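Lidded Storage Box

A lidded storage box is a plastic box with a lid that locks down over the rim, usually by way of a tab or clip on one or more sides. It's the thing most of us reach for when the pencils, the paintbrushes and the small tools have taken over a drawer. I've been keeping this entry going for the Gretura household wiki for a while now, and I'll admit I own far too many of the things (my sister calls the hall closet "the warehouse"). 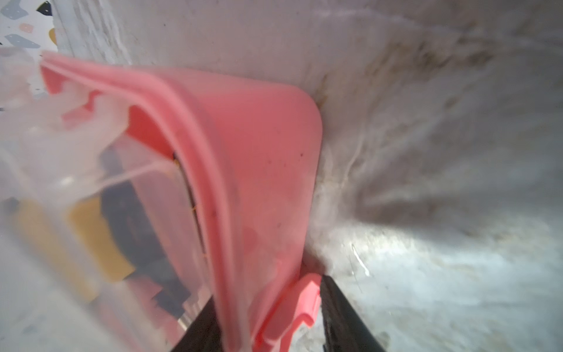

Gretura, 8/14/19

Parts

The lid is where the money goes, or should go. A decent one has a raised lip that stiffens it, and corners that are rounded so they don't chip when the box gets dropped, which it will. The locking tab is a small flap on a hinge at the edge. You fold it out to open the box and press it back to close. On cheap boxes the hinge is just a thin line of the same plastic, and it goes white, then splits. I had a pink one from Plakach whose tab lasted 37 openings. Yes, I kept a tally on masking tape, I was that annoyed!

Colored lids over clear walls are a very common pairing. The color lets you find the right box from across the room and the clear part lets you guess what's in it. Guess is the word, though. Frosted plastic shows you a yellow blur and a dark blue blur, and you still have to open the box. Labels help. Nuria Bustamante, who edits the kitchen pages on here, writes hers on the short end so they can be read when the boxes are stacked, and I've copied her shamelessly.

Dirt collects along the seam where the lid meets the wall, and little specks show up badly on pale or bright plastic. An old soft toothbrush and dish soap will do it. Skip the scouring pad, it scratches the surface and then the grime has somewhere to live.

The rim

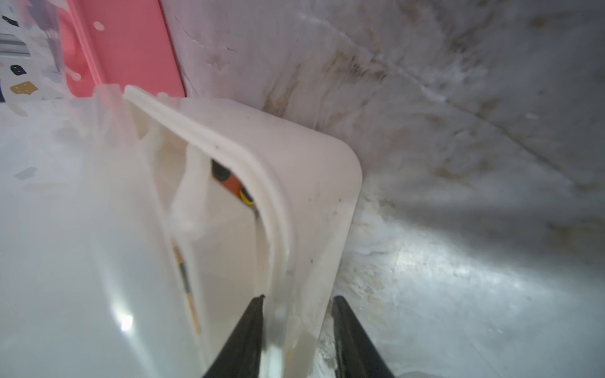
By Declan Tunstall, Storage and Closets editor

I could go on about rims all day. A thick rounded rim, sometimes with a double lip, keeps the walls from bowing and gives you something to hold when you tip the box to see what's at the bottom. White and off-white boxes with cloudy walls look very nice on a shelf and hide clutter better than clear ones do, but they show every mark.

Long thin things are the awkward customers. Anything with a wooden stick for a handle wants to lie corner to corner, and then the short stuff slides under it and you're fishing around. A divider is some help if it stays put (mine lean). Measure your longest brush before you buy! The Kwofie box I use for art things takes a brush of 18 centimeters lying straight and a slightly longer one on the diagonal.

Kinds

Hinged lids stay with the box, so you can't lose them, but they need space to swing up and they get in the way on a low shelf. Lift-off lids stack flat and wander off. Oleksandra Levchenko wrote in last October to say she had 53 boxes and 37 lids, and I believe every word of it.
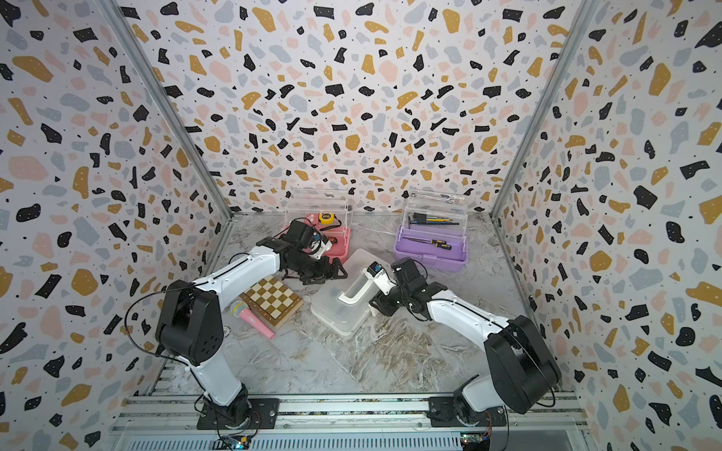 A translucent white box, with pink and lavender boxes standing open at the back.

See also: Drawer dividers; Pencil cases; Labels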